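Limonade selbst machen: Wie viel Zucker auf eine Flasche?

Gefragt von Ximeng Mao

Hallo zusammen, ich möchte für unser Sommerfest Orangenlimonade selbst ansetzen, also Sirup kochen und mit Sprudel aufgießen. Beim ersten Versuch war sie pappsüß und schmeckte kaum nach Orange. Wie macht ihr das? Und hält sich der Sirup ein paar Tage im Kühlschrank?

Ilir Nikolovski

Oh, da bist du bei mir richtig, ich liebe das Zeug! Nimm 1000 g Orangen (unbehandelt!), reib die Schale dünn ab und lass sie über Nacht im Saft ziehen. Das bringt so viel mehr Aroma als jedes Extra an Zucker! Am nächsten Tag mit 300 g Zucker und dem Saft von 2 Zitronen kurz aufkochen, abseihen, fertig.
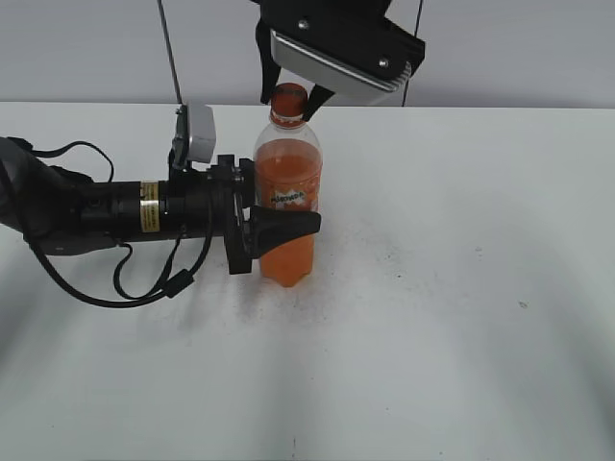
Zum Mischen nehme ich einen Teil Sirup auf fünf Teile Sprudel, und zwar richtig kalten, sonst ist die Kohlensäure gleich weg. Immer erst den Sirup ins Glas, dann langsam aufgießen. Bei mir hält er im Kühlschrank gut 10 Tage, wenn die Flasche vorher ausgekocht war. Mit etwas Ingwer drin auch super!!

Geerts

Süßstoff geht auch. Schmeckt aber anders.

Ximeng Mao

Danke euch! Das mit der Schale hatte ich komplett weggelassen. Wird heute Abend gleich angesetzt, Ingwer habe ich sogar da :)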